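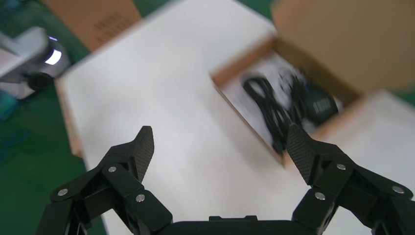 5.3 Failure analysis: cable snags during box unpacking

Of the 200 unpacking trials run on the Isero cell, 53 ended in a protective stop. We reviewed the joint torque logs and wrist video for each one. In 30 of these the cause was the same: a finger entered a loop of coiled cable while the gripper was closing on a nearby object, and the loop tightened when the arm lifted.

Figure 4. Wrist view during an approach to an open box holding a coiled cable and a black rectangular device. Both fingers are open.

The planner treats each item in the box as a rigid body. A coil is therefore given a solid outline, and the space inside its loops is never checked against the finger path. When the right finger comes down near the front rim of the box, the collision check passes even if the tip will end up inside a loop.

Detection was also late. The force limit was set for rigid contact, and a slack cable adds almost no load until it is fully drawn out. By then the arm was often well above the rim – in six trials the box was lifted off the table before the stop triggered. One of these bent a linkage plate on the left finger, and the test series was halted until the part was replaced.

Two changes were made in October. Coils are now grown into a keep-out region before planning, and a second, lower force limit applies during the first part of the lift. The remaining 23 stops had mixed causes, mostly contact with box flaps, and are treated in Section 5.4.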